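4. What people mean when they say a surface is clean

4.1 The wipe and the look

I went into this part of the study thinking I would be writing about products. Sprays, cloths, the special paste that somebody's aunt swears by. I had a whole coding sheet ready for it, and Maham Bugti and I spent most of June arguing over whether dish soap on a sponge should count as one product or two. Then the diaries started coming in, and the products were the dullest thing in them. People wrote the brand down once, on the first page, and then never mentioned it again. What they kept writing about was looking. They looked at the table before they wiped it, they looked after, and quite often they looked a third time from some other spot in the room (crouched by the dishwasher, standing in the doorway with the light off) before they were willing to call the job done.

So this section is about looking. I'll go through the three patterns we found in the Ikatstead diaries, and then say a bit about where the Silden households didn't fit, which bothered me for a long time and still does a little.

A quick reminder of the numbers, as they were back in section 2: we had 103 households that finished the diary, and between them they gave us 1,994 entries we could code. Of those, 173 described somebody in the house disagreeing with somebody else about whether a surface was clean. I'll call these the dispute entries. They are a small part of the pile and I lean on them heavily, and I know that's a risk. When people agree that a table is clean they write "wiped table," and you can't do much with "wiped table." When they disagree they write half a page.

4.2 Patterned surfaces and the touch test

The first pattern is the easiest one to explain. On a plain dark surface, people judge with their eyes. On a busy one, they judge with their hands. I'd half expected this from Shagufta Kiani's earlier interviews with rental tenants, where person after person told her that a flecked countertop "hides everything," some of them saying it as a compliment and some as a complaint. Our diaries bear her out, and they add something she wasn't in a position to see, which is how the hand gets used over the course of a day.

In the morning it's the flat palm. One big sweep, usually on the way to doing something else, and if nothing sticks or rolls the table passes. In the evening it's the fingertips, and it's slower, and it tends to happen after the wiping. Several people described going back over one spot again and again because they could feel something and not see it. One woman in the second Ikatstead building wrote that she had spent "a real amount of time" trying to scrape off a crumb that was part of the stone. Her husband wrote his own entry that night, with the same crumb in it, and he thought she was right the first time.
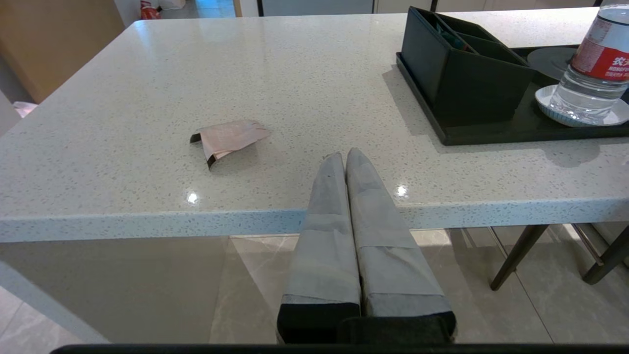

Figure 4. White quartz with small gray and black flecks, glossy finish.

With a light surface like the one in Figure 4 there are two things going on at once, and I think it matters that we pull them apart. The flecks make it hard to pick out a stray coffee ground or a bit of pepper. The gloss does something else. Gloss shows smears, at least from some angles, and so the same table can look spotless to the person sitting at it and streaky to the person coming in from the hall. Both of them are telling the truth! A good number of the dispute entries come down to exactly this, two people who are standing in different places. We didn't ask people to record where they stood, and I wish very much that we had. Where we know it, we know it only because they brought it up themselves ("from the couch you could see the whole mess").

Etelka Fülöp, who coded the second half of the diaries, wanted to split the touch test into grit and tack, meaning loose bits on the one hand and stickiness on the other. I resisted this for weeks and she was right. Grit gets dealt with by whoever finds it. They brush it into a palm and that's the end of it, and often it doesn't even earn its own line in the diary. Tack gets reported. People find a sticky patch and go tell someone, or they ask who had the juice. Once we recoded for it, tack turned up all through the dispute entries and grit hardly at all, and some of the household rows that I had put down to personality started to look like rows about jam.

4.3 Clean for whom

The second pattern has to do with who's coming. I don't think anyone will be shocked that people clean before guests. What did interest me was that the standard itself moves, and that people know it moves and are a bit sheepish about it. The diaries are full of phrases like "clean enough for us" and "family clean." One man had a scale with his mother at the top of it and his brother at the bottom, and he used it in a perfectly serious way through the whole study period, so that by the end I could read "brother clean" in an entry and know precisely what the table looked like.

Geum-ok Jeon has argued to me, over a lot of lunches, that this is really about surfaces that do more than one job. Her point is that a dining table in a small apartment is also the desk, the craft bench and the place where the mail lands, and each of those jobs comes with its own idea of clean. A table that's fine for homework isn't fine for rolling out dough. I've come around to most of this. In Ikatstead, where the kitchens are small and the table usually sits right up against the counter, people named the job along with the standard far more often than I'd planned for ("clean for sewing," "not clean for bread"), and the coding sheet had no box for it. We added one late. That means the first eight weeks of entries were coded without it and had to be gone through a second time, and I can't promise we caught everything.

There's a side point here about cloths that I'll put in because I haven't found another home for it. Lots of households kept separate cloths for the table and the counter, and some kept a third for the floor, and almost every household that did this had at least one member who didn't know. The cloths were told apart by color or by which hook they hung on. You can guess how that went. I'd like somebody to do a proper study of cloths.

4.4 The Silden households

Now for the part that doesn't fit. Silden is the older of our two sites, mostly houses, with bigger kitchens and a lot of wooden tables, many of them from the Honkanen workshop that used to run there. I'd expected the touch test to fade out, on the idea that wood is easy enough to read by eye. It didn't. People in Silden touched their tables constantly. What changed was the meaning. They were feeling for damp, for raised grain, for the spot where a hot dish had been set down years before, and they'd write about it under "cleaning" because that was the heading we gave them. When I read these entries next to the Ikatstead ones I can't always tell whether I'm looking at one habit or two.

Naveed Kazmi ran the follow-up calls in Silden and he leans toward two. In his view the Ikatstead hand is checking for something that shouldn't be there, and the Silden hand is checking on the table. I like this a lot as a way to put it, and I'm also a little wary of it, as the calls were done after the diaries and people had by then spent months writing about their tables for us. They may well have started caring more than they used to. A few said so outright. One told Naveed that before the study she'd have put a wet glass down on anything.

We also had a practical problem. The Evell notebooks we gave out in Silden had a smaller entry space than the ones used in Ikatstead (a printing mix-up, entirely mine), so the Silden entries run shorter and there are fewer dispute entries among them than I'd expect from the talk on the calls. For that reason I haven't compared dispute rates between the two sites anywhere in this paper. Table 3 gives them separately, and I'd ask readers not to put them side by side, though I know some will.

4.5 Light

One last thing before the section on chores and pay. Light came up over and over, in both places, and we had no code for it at all. Low evening sun is what people complained about most. It comes in flat across the table and shows up every streak, and then it goes, and the table is clean again without anyone having done anything. Some people timed their wiping to it. Others pulled the blinds. I went back and pulled every entry that mentioned sun, a lamp or a window, and they're listed in Appendix B with their times of day, where the diarist gave one. I haven't tried to do more with them than that. Maham thinks there's a separate paper in it and has started on the winter entries, where the lamps take over.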